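Kreis Jirkden lässt private Hausbrunnen erneut untersuchen

Jirkden, 8. September 2023 – Wer im Kreis Jirkden sein Trinkwasser aus einem eigenen Brunnen bezieht, bekommt in den kommenden Wochen Post vom Gesundheitsamt. Die Behörde ruft alle Eigentümer dazu auf, eine Wasserprobe untersuchen zu lassen, auch wenn die letzte Kontrolle noch nicht lange zurückliegt. Anlass sind erhöhte Nitratwerte, die im August in mehreren Brunnen im Ortsteil Lika gemessen wurden.

Nach Angaben des Kreises sind derzeit 3.517 Hausbrunnen gemeldet. Davon werden 3.470 für Trinkwasser genutzt, die übrigen dienen ausschließlich der Gartenbewässerung oder der Viehtränke und sind von der Aktion ausgenommen. In 628 Fällen liegt dem Amt kein gültiger Untersuchungsbefund vor. Diese Eigentümer werden zuerst angeschrieben.

»Wir haben in Lika Werte gesehen, die deutlich über denen der Vorjahre liegen«, sagte Graziella Bellini, Leiterin des Sachgebiets Trinkwasser, am Donnerstag im Umweltausschuss. Ob es sich um ein örtlich begrenztes Problem handle, lasse sich mit den vorhandenen Daten nicht beantworten. Der zulässige Höchstwert für Nitrat im Trinkwasser liegt bei 50 Milligramm je Liter. In drei Brunnen am südlichen Ortsrand wurde er überschritten. Die betroffenen Haushalte wurden nach Auskunft des Amtes noch am Tag der Befunde telefonisch benachrichtigt und verwenden zum Trinken und Kochen vorerst Wasser aus Flaschen.

Eine Gefahr für Haushalte, die an das öffentliche Netz angeschlossen sind, besteht dem Kreis zufolge nicht. Das Wasserwerk Vorel fördert aus tieferen Schichten, die Werte dort sind unverändert niedrig.

Die Proben müssen von einer zugelassenen Stelle entnommen werden. Selbst abgefülltes Wasser wird nicht anerkannt. Der Kreis hat dafür einen Rahmenvertrag mit dem Labor Gebreyes geschlossen, Eigentümer können aber auch ein anderes zugelassenes Labor beauftragen. Untersucht werden neben Nitrat auch Nitrit, Ammonium, Eisen, Mangan, der pH-Wert und die elektrische Leitfähigkeit, dazu kommen die üblichen mikrobiologischen Parameter. Auf Pflanzenschutzmittel wird nur geprüft, wenn der Brunnen weniger als zwölf Meter tief ist oder unmittelbar an eine Ackerfläche grenzt.
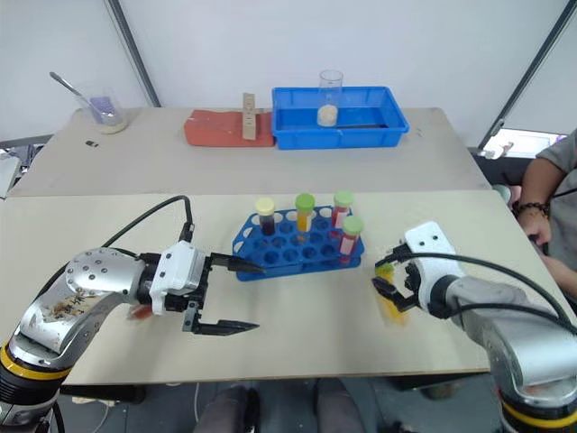
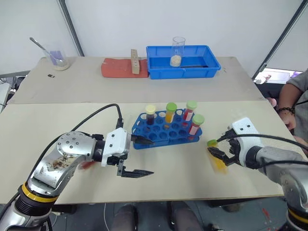
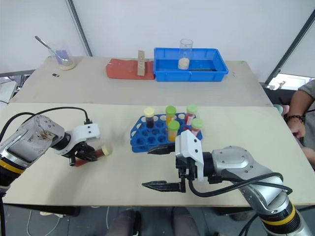 Reagenzglasständer mit verschlossenen Röhrchen, Greifarme am Tisch

Termine für die Probenahme vergibt das Gesundheitsamt nach Ortsteilen. Begonnen wird in Lika, danach folgen die Höfe entlang der Talstraße und die Siedlung am Mühlgraben. Im Anschreiben ist ein Zeitfenster von zwei Stunden angegeben. Wer zu diesem Zeitpunkt verhindert ist, soll sich spätestens drei Werktage vorher melden. Die Probe wird in der Regel am Küchenhahn genommen. Perlatoren und Filter müssen zugänglich sein, Enthärtungsanlagen sollen vor dem Termin nicht abgeschaltet werden.

Die Kosten bleiben ein Streitpunkt. Nach dem Beschluss des Kreistags übernimmt der Kreis die Anfahrt und die Nitratbestimmung. Alle weiteren Untersuchungen zahlen die Eigentümer selbst. Die Interessengemeinschaft der Brunnenbesitzer hält das für unzureichend. Ihr Sprecher Kwadwo Appiah verwies im Ausschuss darauf, dass viele Häuser im Außenbereich gar keine Möglichkeit hätten, sich an das öffentliche Netz anschließen zu lassen. »Die Leute haben ihre Brunnen nicht aus Liebhaberei«, sagte Appiah. »Als die Leitung nach Lika gelegt wurde, hat man am Sportplatz aufgehört zu graben.« Seine Vereinigung fordert, dass der Kreis die vollständige Untersuchung bezahlt, zumindest für Haushalte mit kleinen Kindern.

Bellini sagte zu, den Vorschlag zu prüfen. Für Säuglinge gelte unabhängig davon, dass ihre Nahrung nicht mit Brunnenwasser zubereitet werden sollte, solange kein aktueller Befund vorliege. Abkochen hilft gegen Nitrat nicht.

Woher die höheren Werte stammen, ist offen. Im Ausschuss wurden sowohl die Düngung auf den Feldern südlich von Lika als auch der niedrige Grundwasserstand genannt. Mehrere Mitglieder fragten nach einer alten Sickergrube auf dem Gelände der früheren Molkerei, die in den Unterlagen des Kreises zwar verzeichnet ist, deren Verfüllung aber nicht dokumentiert wurde. Die untere Wasserbehörde will dazu das Bauarchiv auswerten. Außerdem sollen zwei zusätzliche Messstellen zwischen dem Ortsrand und dem Mühlgraben eingerichtet werden. Die Aufträge für die Bohrungen sind noch nicht vergeben.

Vertreter der Landwirtschaft warnten davor, sich zu früh festzulegen. Die Flächen am südlichen Ortsrand würden seit Jahren mit Zwischenfrüchten bestellt, die Düngemengen seien der Behörde bekannt. Man werde die Aufzeichnungen auf Wunsch noch einmal vorlegen.

Die Eigentümer erhalten ihren Befund schriftlich, in der Regel innerhalb von zehn Werktagen. Wird ein Grenzwert überschritten, meldet sich das Gesundheitsamt vorab telefonisch und bespricht das weitere Vorgehen. Möglich sind je nach Fall eine Nachprobe, der Einbau einer Aufbereitungsanlage oder eine befristete Einschränkung der Nutzung. Eine zusammenfassende Auswertung ohne Nennung einzelner Grundstücke will der Kreis im Umweltausschuss vorstellen, sobald die Ergebnisse aus Lika vollständig sind.

Wer einen Brunnen nutzt, der bisher nicht gemeldet ist, kann dies formlos nachholen. Ein Bußgeld werde in diesem Zusammenhang nicht erhoben, teilte der Kreis mit. Benötigt werden die Anschrift, das ungefähre Baujahr, die Tiefe, soweit bekannt, und die Zahl der versorgten Personen. Das Formular liegt im Bürgerbüro Jirkden und in der Verwaltungsstelle Lika aus.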